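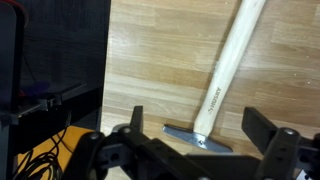 Teaching the hammer pickup by hand or by remote? (3 replies)

tagle_bot
I'm so happy with this task! We've got 172 demos in, all by remote control, and I already want more. I keep going for the handle close to the head – the wood is smooth there and the fingers get a good flat grip.

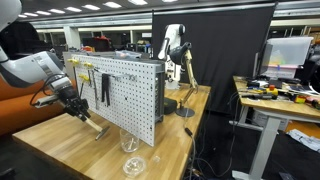
Posted by wornlow, 1 November 2025

Love it, but I'd drop the remote. Grab the arm and walk it through the move yourself. Twelve good ones by hand taught mine more than a week of joystick driving in August. You feel it when the wrist wants to twist, and you just don't get that from a controller.
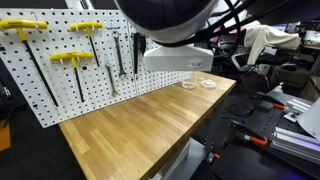

And keep the pegboard tools on the same hooks till the pickup is solid, then start mixing them up (that's the fun part!).

karnside
Gotta disagree with wornlow. When you push the arm around, your own hands end up in the camera view, and the policy learns from that too. Veronica Toma got me onto remote and I'm at 3,000 demos now.
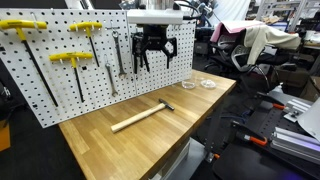
Hammer on the bench, hex keys and wrenches on the board

tagle_bot
OK, I'll try a batch each way – same hammer, same bench – and post both sets. Karnside, what controller do you use?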